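Sorting the toy shelf in September

The Lollberg shelf in the back room had not been sorted in a long time, and I finally got to it in September. It's the wide one with four boards. The bottom two boards hold toys for when the kids visit, and the upper two hold things that were put there to get them off the floor.

I started at seven in the morning with coffee. The plan was to take everything off, wipe the boards, and put back only what gets used. I gave myself until lunch.

The bottom board was quick. It had puzzles, a bag of wooden track, and a tin of crayons. Two of the puzzles had pieces missing and went in the trash. The track stayed. I threw out the broken crayons and kept the tin.

The next board is where the small soft toys and baby toys live, and that's where the time went. I have a rule that anything with a face gets looked at twice before it leaves. It slows things down, but I once gave away a rabbit that somebody asked about for a year afterward.

The stacked cream one with the little orange beak is staying. I like the puffy rings, and it stands up without leaning on anything. A pale blue toy is easy to spot in a bin, so the blue piece stays too, at least until spring. Both are plain colors, and after a morning of flashing plastic I was glad of that.
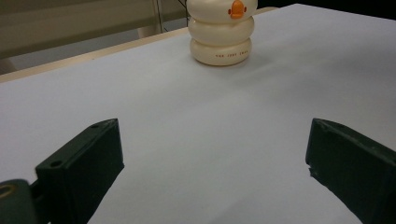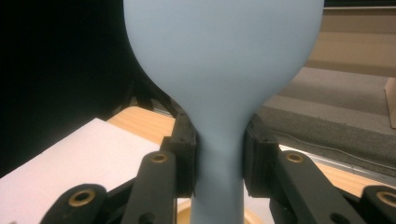 I had put my keep list up here the night before with a question about how other people store the baby things. Granström wrote back that a closed bin is the wrong choice for soft rubbery toys, and that an open basket on a low board works better, with the toys in a single layer so they don't get pressed out of shape under heavier things. Wash them in plain warm water with a drop of dish soap, the comment went on, and leave them on a towel overnight before they go back. The last part was about labels, which Granström doesn't bother with for children too young to read them.

I took most of that. I had a Naltska bin ready with a lid, and I took the lid off and put it under the bed. The bin is 20 inches long and fits the second board with room left over. I'm still labeling, though, since the labels are for me.

The upper boards were mostly paper. There was a stack of Kumska catalogs, a box of cables, and a jar of buttons I had forgotten I owned. The jar says 200 on the lid in marker, and I don't know if that was the count or the price at a yard sale. I didn't check. The catalogs went to recycling and the cables went in a shoebox for another day.

I missed my lunch deadline and finished a little after two. The top board is empty now and I'd like it to stay that way until the winter blankets come out. There's one bag by the front door to give away, and the wooden track needs a new bag because the handle is tearing on the old one.

Next is the hall closet. I'm going to need more shoeboxes.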